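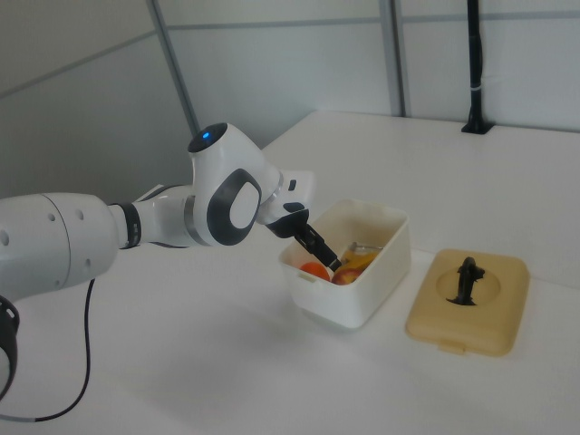 How Does a Town Council Vote Work?

Who decides where a new skate park goes? Or what time the library closes on Thursday? In lots of towns, it's the town council! A council is a small group of people chosen by the voters to make decisions for everybody who lives there.

Let's visit the town of Castus and see how it works.

Castus has 8 council members, and each one speaks for a different part of town. These parts are called wards. Buppha Wiriya is the council member for the Salazar ward. She won her seat with 618 votes, and her job is to listen to the people in her ward and speak up for them at meetings.

Where do ideas come from?

Anywhere! Last winter, kids at Davden School wanted a crosswalk on the busy street by their playground. They wrote a petition — a letter that lots of people sign to show they agree. They got 186 signatures! Wow!

Ms. Wiriya took the petition to the February meeting and turned it into a motion. A motion is a plan written in clear words so the council can vote on it.

Time to talk

Before the vote comes the debate, when members say what they like about the plan and what worries them. How much will it cost? Will it slow down the buses? People from the town can talk too, and yes, that includes kids (two fourth graders went up to the microphone, and they were great).

Time to vote!

Each member says "yes" or "no" out loud. To pass, a motion needs a majority, or more than half of the votes. With 8 members voting, that means at least five have to say yes.

But wait, what if it's four to four? That's a tie! In Castus, the mayor gets to vote only when there's a tie. Other towns have different rules, and in some places a tied motion just fails.

The crosswalk got six yes votes and two no votes, so it passed!

Try it yourself

Hold a council meeting at home or in class. Pick a motion, like "We should have a pajama day," then give everyone a turn to talk and take a vote out loud. Don't forget to write down the result!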